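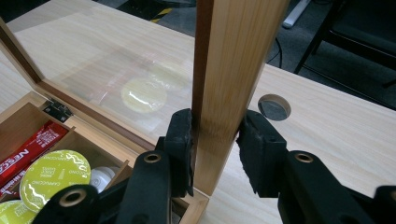

Finger pads with torn edges, gripping the lid frame of a wooden coffee box.

The Case for Changing Pads on a Schedule

By Estrella Quezada

Institutions that operate hand-held grippers tend to keep careful records of their software and poor records of their foam. At the Tlapale workshop, where I have been responsible for equipment readiness, the software on each unit was logged, dated and signed for. The finger pads were replaced when an operator complained. I have come to believe that this order of priorities is mistaken, and that the pads deserve a written schedule of their own.

The pads are the only part of the tool intended to touch the work. On the units I have in mind, each finger is faced with black textured foam, and it is the foam that determines how much force the operator must apply to keep a narrow piece of wood from turning. A box lid with a glass pane is a fair test. The frame is thin, the glass leaves little room for error, and the hinge resists a crooked pull. An operator with sound pads can hold such a frame lightly. An operator with worn pads squeezes harder, and does so without noticing. The extra load passes into the linkages and their pivots, which are slower to replace and far more expensive to neglect.

The usual objection is economic. Evaristo Ledesma, who managed supplies at our Destport site, argued for years that foam should be used until it fails, and he was able to show that scheduled replacement discards material with some life left in it. His arithmetic was sound. Our units were changed every 3,000 grasps during the trial period, and a number of the pads removed in September could have gone on working. But his calculation placed no value on the hours spent sorting recordings in which a grasp had slipped for reasons that had nothing to do with the operator or the task. Once those hours were entered, the saving became very small.

A second objection deserves more respect. Nuwan Khan has pointed out that a fixed count treats all work alike. Pads used on cloth and cardboard last longer than pads used on the corners of wooden boxes, and a schedule suited to one will be wrong for the other. I accept this. The remedy is to assign a count to each class of task and to inspect between changes. It does not follow that the count should be abandoned.

Inspection itself should be plain enough to survive a busy morning. The operator opens the fingers fully, looks at both pads from the front and from the side, and records whether the edges are clean, rough or torn. A rough edge calls for a second look at midday. A torn edge calls for a new pair. Both sides are changed together, even where one appears sound, so that the fingers continue to close evenly. The old adhesive must be removed completely, and the new pads should be left to set for 40 minutes before the unit is returned to use. Pivot points are checked at the same time for play and for dirt.

That last requirement is the one most often skipped. Eliseo Lozano, reviewing our maintenance sheets, found that the setting period had been observed on weekdays and ignored nearly every Saturday, when fewer spare units were available. I do not blame the operators. A rule that can be followed only when a spare is at hand is an incomplete rule, and the department that wrote it – mine, in this instance – should have supplied the spare along with the instruction.

There remains the question of who decides. In many workshops the authority to withdraw a tool rests with a supervisor, and the person holding it must ask permission. I would give that authority to the operator without qualification. The operator feels the frame begin to rotate in the fingers well before any review of the recording would reveal it. A supervisor may ask for the reason afterward and may revise the schedule accordingly.

Jullemia has since adopted a similar procedure for its own units, with a shorter count for work on hard edges. I would urge other sites to set their figures from their own sheets and to begin keeping those sheets before the next order of foam is placed.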